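The Second Life of the Toy Bin

By Zdenka Papadopoulos
31/05/2020

Every house with children has a bin like it. Something goes in because there is nowhere else for it to go, and it stays there until the child who owned it is too old to ask. A plastic scoop, a cup, a plane, a thing that used to need batteries.

In Lovstead, the bins come to Stirka. The shop is on Temton Street, between a shoe repair and a bakery that closes at noon. It takes used toys and small household plastic, sorts them, cleans them, and sells most of them for under two dollars. What can't be sold goes to the Ngau center across the river, where it is taken apart for parts and scrap.

Borislav Papadopoulos opened the shop 11 years ago. He is my uncle, and I worked there for two summers in high school, so I am not a neutral observer. I spent most of the first summer washing building blocks.

"People think the good stuff is the big stuff," he told me when I went back this spring. "I can't move a play kitchen. It takes up the whole window. But I can sell a cup all day long."

He means cups of every kind. Parents buy them for the bathtub and the sandbox, and they buy scoops for the same reason. Stirka sells over 250 scoops in a good June, many of them for less than the price of a coffee. A scoop with a cracked blade goes to Ngau. One that is only scratched gets washed and put out.

Sorting is the slow part. Donations arrive in garbage bags and banana boxes, and everything is tipped into bins before anyone decides what it is. Bath toys, kitchen toys, vehicles and electronics end up in one layer. The bins take a beating. They get dragged and scraped, and the shop keeps using them until a side splits.
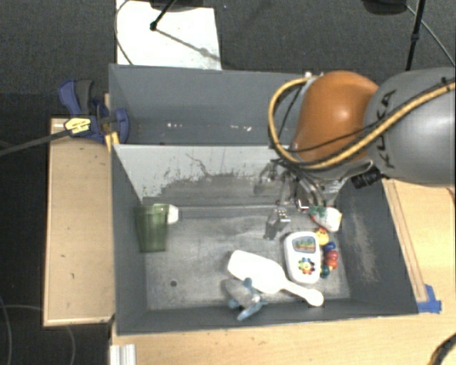

Unsorted: a green cup, a white scoop, a plane-like toy with blue parts and a white electronic toy share a bin.

Electronic toys get pulled first. Each one has its battery door opened, and if the contacts are crusted over, they are cleaned with white vinegar on a cotton swab. Then it gets fresh batteries and a minute on the counter. If it lights up or makes its noise, it is priced at three dollars. Borislav will not sell one he hasn't heard.

Planes are harder. Small parts snap off, and a plane with a missing piece tends to sit on the shelf. He keeps a coffee can of spare wheels and propellers for repairs, and has done so since before the shop had a sign.

Washing is simple. Plain plastic soaks in warm water with dish soap, gets a scrub with an old toothbrush, and dries on a rack overnight. Anything that takes batteries is wiped with a damp cloth and kept away from the sink.

The shop handled 2000 items in its first year. It now gets through 300 in an ordinary week, and the back room has not grown at all. When I visited, the boxes were stacked up to the light switch. My uncle handed me a toothbrush and went to answer the phone.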